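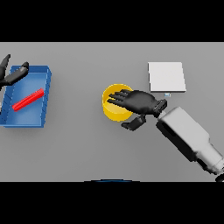 Speaker notes, "The second pair of hands"
Abrehet Tsegaye, Duven packing hall, Ostport
Slot: 19 minutes, then questions

Opening (slow, wait for the people at the back to sit)
Good morning. My name is Abrehet. I was a packer for most of my working life and now I am the trainer for the sorting and packing line. I am not an engineer. If you ask me about motors, I will send you to Obsa Wako, who is sitting over there. Wave, Obsa.

Part one. Before
In our hall 60 people worked in two shifts. The job was small parts: take from the tray, put in the cup, check, next. I want to say the truth about this job. It was boring and it hurt the wrists, but you could talk with your neighbour while doing it. Please remember the talking, I come back to it.

Part two. What changed in September
Two stations were given to the machines, on the Vavine line. All the practice was done first in simulation, and we were invited to watch it on the screen. I recommend this to every workplace. Lensa Demissie looked for a few minutes and told the engineers that a real tray never stays where you put it. They wrote it down and changed the program. For her it was a small thing, but after this day people started to come to the meetings.
(Pause. Drink water.)

Part three. What the people do now
No packer lost the job. I know that in other places it went differently and I don't want to colour it nice. But the jobs are different. Getachew Moges used to pack, now he looks after the two stations, fills the trays and decides when to stop the line. He likes it more. Maëlys Arnaud does the same work and likes it less. She told me, "Before, I was tired in my hands. Now I am tired in my eyes." I asked her if I may say this today and she agreed.
The talking: the new stations are far from each other. We asked to move them closer and it took 2 meetings to get a yes. The labour agreement had not one word about this.

Part four. Pay
Read this part from the paper, do not improvise. The watching work was first graded lower than the packing, because it looked like standing. We asked for a new grading. The Hrubý site is still waiting for theirs. Say that we support them.

If there is time
Story of the stop button and Getachew's sleeve.

Questions
Somebody will ask if I am afraid for my own job. Answer: some days, yes. Then give the microphone to Obsa for the technical ones. Printed copies, 80 pieces, are on the table near the door.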